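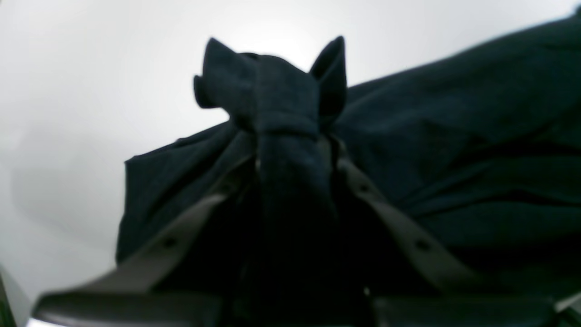
Navy cloth, gathered near the top.

Promotion Exercise FAQ: Karras Civil Guard

Is the list of 108 names final?
It was called final in July, and then 10 names were added. I would wait for the letter with your own service number on it before buying anyone a drink.

Does promotion mean more pay?
On paper, yes. After the last exercise, 97 officers at the Ronia command wore the new rank for months on the old salary. We were told the arrears were "being processed." We are still told that.

Was the exam fair?
Headquarters says 660 people sat it and every script was marked twice. The scores have never been posted, so you have to take that on trust. Ask for yours in writing.

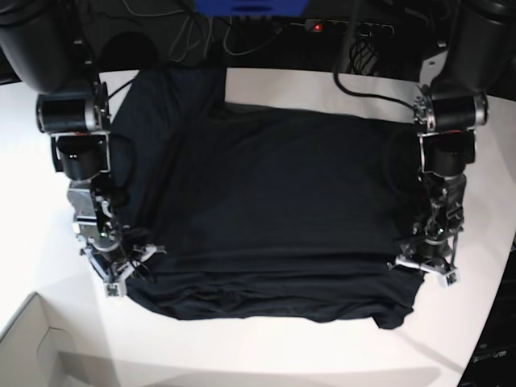
What about new uniforms?
Officers moving up are supposed to get a full kit from the Skurasano depot. Past issues have come up short, usually on undershirts and belts. Any plain dark T-shirt, like the navy one spread on the white table, has passed inspection at Ronia so far, but get your unit head to agree first. Keep the receipt, though I have yet to meet a person who was refunded.

Can I appeal if I was skipped?
Yes, through the Illamex portal. It closes at 4 p.m. on Thursday and tends to go down well before that. Print the confirmation page.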